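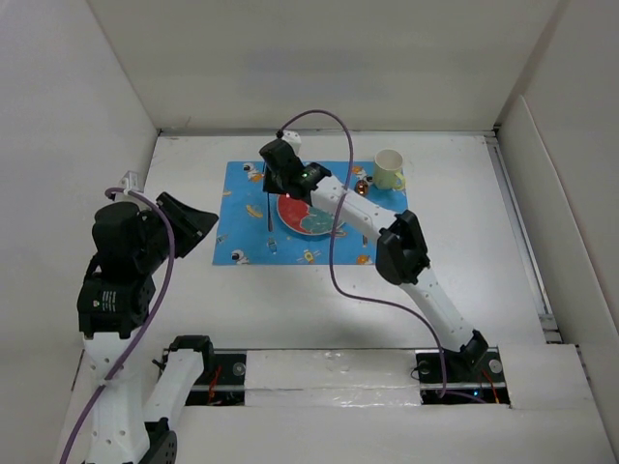

Home News Projects People Contact

October
By Latrice Lindqvist, Satstead

Satstead Traces Table-Setting Fault to a Strained Cable

LYONS — Satstead has found the cause of the fault that stopped its two-arm table-setting trials last month, and the team is thrilled to be running again!

The trouble showed up during run 39 of a planned 102. One arm, reaching across a child's placemat toward a plate, lost contact with its gripper for two seconds and then closed without a command. The plate chipped. No one was hurt, and the operator, Jalen Dunleavy, cut the power at once.

Engineer Babita Bhardwaj spent days on the software before turning to the cable that loops over the arm. At full reach it pulled on its connector just enough to break the signal.

"I was so sure it was code," said Bhardwaj. "Then I moved the arm by hand and watched the readout drop — I may have shouted."

Both arms now have more slack in the cable and a clip at the connector. The control program, Dider, has changed too. If the signal drops, the gripper holds its position and waits for a person to restart it.

Project lead Ezekiel Holloway said all the earlier runs will be repeated with the new setup. The full fault report, including the logs from run 39, is free to any lab that asks.

Press contact: Noemi Dvorak, Satstead, Devodthorpe Building, Lyons | © Satstead | Back to top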